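4. What the delegates carried home

Last updated: November
Filed under: Working Papers / Regional Diplomacy / Border Rivers

The most exciting part of the Meluvville record, for us, is how little of it concerns the final text. The agreement between Runenberg and Dhanial on shared use of the Flutetia crossing runs to only 13 articles, and most readers stop there. The daily notes kept by the two delegations fill 3836 pages, and they are a joy to work with! They show people who disagreed about nearly everything learning how to disagree in a way that left room for another meeting.

We coded each entry in the notes by speaker, topic and type of move (offer, refusal, question, delay, or return to an earlier point). The coding rules were written by Triin Rozīte and tested by Apinya Saengthong on a sample of 826 entries before either of us touched the rest. Where our codes differed, we went back to the original wording in both languages, and quite often we found that the two note-takers had heard different things. Those cases were kept in a separate file, and they feed most of what follows.

4.1 Refusals that invite an answer

Earlier work on small-state talks tends to treat a refusal as a closed door. The Meluvville notes suggest a much livelier picture. Dhanial's delegates refused the first proposal on customs hours flatly, in a single sentence, and then spent the rest of the morning asking about bridge lighting, the width of the truck lane and who would clear the snow. Runenberg's note-taker recorded the refusal and left out the questions. Dhanial's note-taker did the reverse. When the two sets are read side by side, the refusal looks like the opening of a long, practical conversation about what would have to change for the answer to be yes.

We found this pattern in all 8 rounds. It is strongest in the third and fourth, when the heads of delegation were away and the talks were run by their deputies. The deputies had less power to agree to anything, and they used that freedom very well – they tried out wording, dropped it, and brought it back a day later under a different heading. Several phrases in the final agreement can be traced to these sessions, including the one on "ordinary family travel," which had been rejected twice in other forms.

4.2 The question of the ferry

The ferry gave us the clearest case. Runenberg wanted it listed as a public service, which would have placed it under the joint board. Dhanial wanted it left out of the agreement altogether, on the grounds that it had been running longer than either ministry had existed. Neither side moved for three rounds. Then, in an afternoon session that takes up less than a page in both sets of notes, a Dhanial deputy asked whether the ferry's timetable could be attached without the ferry itself being mentioned in the articles. The room seems to have liked this a great deal. Both note-takers wrote the word "laughter," one of the very few times they agree on anything outside the formal record. 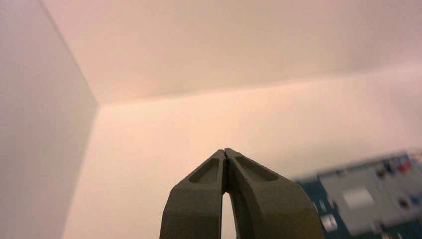 Figure 3

The attached timetable has no legal force, and yet it did a lot of work. It gave Runenberg a document with both seals on it, and it let Dhanial say at home that the ferry had stayed out of the treaty. We were delighted to find that the same device turns up again in the fifth round, for grazing rights on the islands, and in the seventh, for the school exchange. In each case the annex was drafted by the side that had first refused the article.

We want to be careful about how far this goes. The notes are selective, and we have no record of the calls that delegates made to their capitals in the evenings. Some of what looks like invention at the table may have been agreed elsewhere. The sixth round is especially thin on the Runenberg side, where almost half the pages are seating plans and travel claims. (The travel claims did help us fix the order of two undated sessions, so we are fond of them.)

Even with those gaps, the annexes deserve much more attention than they have had. They are usually printed in small type after the signatures, and two of the published editions leave them out. Section 5 takes the grazing annex line by line and compares it with the four drafts that came before it.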